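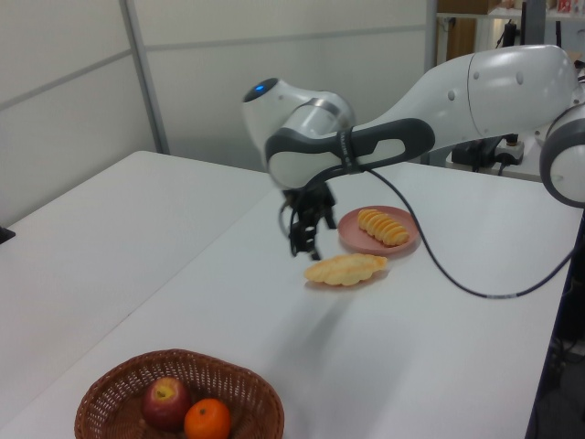
Zundon fans get a second night as Catside Music Awards open public voting

August 3, 2019

If you have been putting off picking your favorites for this year's Catside Music Awards, the time to make up your mind has come, because public voting opened this morning and will stay open for the next 13 days. Anyone with an email address can take part, and you get one vote in each category, so there is no need to agonize over a single choice (though we know plenty of you will, and we have been doing quite a bit of agonizing ourselves).

The awards have grown a good deal from their early days as a get-together for local bands and the people who loved them. There are 19 categories on the ballot this year, including a brand-new one for best live recording, which readers have been asking for ever since the ceremony moved to the bigger hall. Albums and singles had to be out by the end of June to be considered, and that deadline will explain a couple of missing names to anyone who has spent the summer with the newest releases on repeat.

Zundon, the synth-pop group whose second album has hardly left our office speakers, leads the field with seven nominations. They are up for album of the year, best group and best live recording, among others, and they will also play at the ceremony. Seats for that night were gone before lunch on the first day of sales, all 1,321 of them, and so many people wrote in to say they had missed out that the organizers have added a second concert the following evening. There won't be any prizes handed out at that one, but Zundon will play a full set, and several of the other nominees are expected to join them.

Close behind is Ala, the folk duo whose quiet little record of lullabies and road songs seems to have found its way into just about every kitchen and car in town. They are nominated for album of the year too, and for best songwriting, where they would be our pick if we had to choose today. It is a lovely, unhurried record, and if you haven't heard it yet, the closing track is a very good place to begin!

The surprise on the list has to be Rüegg, a brass band better known for playing weddings and street fairs, with a nomination for best new recording. The band has been together for years but had never set foot in a studio until last winter, and the album still sounds like a party you have wandered into by happy accident.

Votes can be cast on the Catside website or on paper at the hall's box office, which is open every afternoon. Tickets for the added concert go on sale there and online on Monday at noon, with a limit of four per person. Holders of tickets for the awards night keep their seats and don't need to do anything.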